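Mavinwood Pendant Dimmer Kit
Section 3: Mounting, Pairing and First Use

Updated September | Mavinwood Product Support
13 comments | 35 shares

This section covers installation of the ceiling plate, connection of the Zutel receiver, and pairing of the wall remote. Read Section 2 (Electrical Safety) before starting. The kit is for indoor use on a fixed ceiling box only.

3.1 Before you start

CAUTION: Turn off power at the breaker. The wall switch alone does not isolate the ceiling box.

1. Confirm that the bulb is marked dimmable. Non-dimmable bulbs may flicker or fail early.
2. Check that the ceiling box is firmly attached to a joist or brace. Do not hang the fixture from drywall.
3. Decide on the hanging height. Over a walkway, leave enough clearance for the tallest person in the household.
4. Let the old bulb cool before removing it.

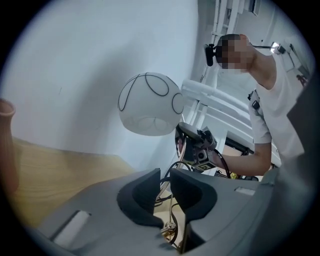
Frosted spherical shade with black line pattern, hanging.

NOTE: Glass, paper and frosted shades all work with the receiver. Metal shades can shorten remote range. If the shade is metal, route the receiver antenna along the outside of the ceiling plate.

3.2 Mounting the plate and receiver

1. Feed the supply wires through the center hole of the ceiling plate.
2. Fasten the plate to the box with the two screws supplied. Tighten by hand; do not use an impact driver.
3. Connect the ground wire to the green screw on the plate.
4. Connect supply black to receiver black, and supply white to receiver white.
5. Connect the fixture leads to the receiver output. Match the ribbed side of the cord to the white lead.
6. Tug each connector lightly. If a wire slips out, strip it again and refit.
7. Fold the wires into the box. The receiver sits flat, label side down -- do not force it in on edge.
8. Raise the canopy and turn the locking ring until it stops.

CAUTION: Do not connect more than one fixture to a receiver. For multiple pendants, use the Phuthong multi-lamp adapter.

We use cookies to remember your region and product list. Accept | Manage settings

3.3 Pairing the remote

1. Restore power at the breaker. The lamp comes on at full brightness.
2. Within 12 seconds, press and hold the lower button on the remote.
3. Release the button when the lamp blinks 3 times.
4. Press the upper button once to confirm. The lamp should turn off.

If the lamp does not blink, turn the breaker off, wait 35 seconds, and repeat from step 1. Receivers from older kits need a longer wait; see the table in Section 6.

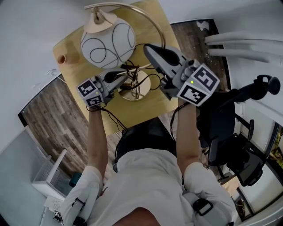 Low-end trim sets the dimmest level the lamp will hold without flicker. Set it in the evening, with the blinds closed, so that the effect on the room can be judged. Press both remote buttons together, step down until the light becomes unsteady, then step up twice and release. Check the result from the position where the light is used most. For a lamp above a work surface, that means leaning over the table with both arms forward, as in the view from overhead, and looking for shadows thrown by the head and hands. A pale wooden top like the one shown reflects more light than a dark one and will usually accept a lower setting. Save the trim by holding the upper button until the lamp blinks once.

NOTE: Trim is stored in the receiver, not in the remote. Replacing the remote battery does not erase it.

3.4 Resetting

To clear all settings, hold both buttons for 13 seconds. The remote must then be paired again as described in 3.3. Prullberg wall remotes are reset with the recessed button under the battery cover.

Continue to Section 4: Schedules and Scenes.

Get manual updates by email. Enter your address to subscribe.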